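About Mosteline

3 min read

Mosteline is a teaching shop for robots. We work out of the ground floor of a former print works in Baremville, and we record people showing robot arms how to do ordinary tabletop jobs: opening a drawer, putting fruit in a bin, setting one block on another. Research groups and equipment makers use the recordings to train their own systems.

Tuulikki Kokkonen and Charalambos Manolakis started the company with one arm and a rented bench. There are 13 of us now and five stations.

Most of our sessions are done by remote control. The operator sits at a desk near the table and moves a hand controller, and the arm follows. For slower jobs we also teach by hand – the operator takes hold of the arm and guides it through the motion. Which method we use depends on the task and on what the client's software can read. 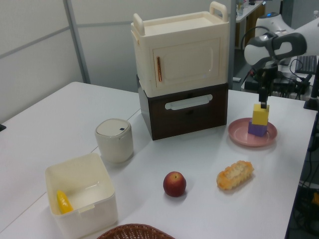

A normal order is 200 good runs of a single task. Between runs the operator moves the objects to new spots, so that the arm doesn't only learn one layout. Runs with a fumble in them are kept and labeled, and the client decides whether to use them. Last year we delivered 1,971 hours of recordings.

Nisreen Karaki trains our operators. New people spend their first weeks on blocks and plates before they touch drawers or lids, and it takes roughly a month to get smooth with the controller. Boglárka Bakos checks every session before it goes out. If the timing between the arm and the video has slipped, the session is done over at our cost.

We don't sell robots and we don't write the control software. Clients who need help with that side usually go to Ulton, two doors down, and we are happy to make the introduction.

Visitors are welcome on Thursday afternoons. Please write to Chrysanthi Ververidis at the front office first, and bring closed shoes.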